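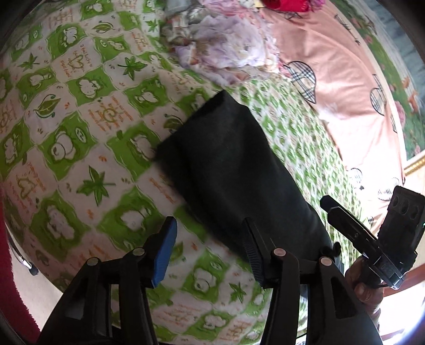 Fig. 1. Our hand-held gripper on a piece of black fabric, one blue pad and one ribbed black pad.

Keeping the Kekana gripper going

My half of the project was maintenance (Effie Gillies did the data side, see her report). I figured that meant wiping things down, and boy was I wrong! The pivots took up most of my time. By October the linkage had gotten stiff enough that my fingers ached after 49 trigger pulls, so I pulled the pins, cleaned out the lint and put everything back with a tiny dab of grease -- too much the first time, and it got on the pads.

Pads were the other headache. Thin cloth kept sliding out of the grip, so Senga Gunn told me to check that the two fingers closed square before blaming the rubber. She was right, mine were off by 2 mm. I shimmed one side and ran the fold test again: 58 tries, 3 drops. I'm pretty happy with that.

I also taped the cable down along the handle, with a little slack left so it doesn't tug when you squeeze. Spare pads are in the Drisinell box on the top shelf. Please order more before they run out, they took forever to get here.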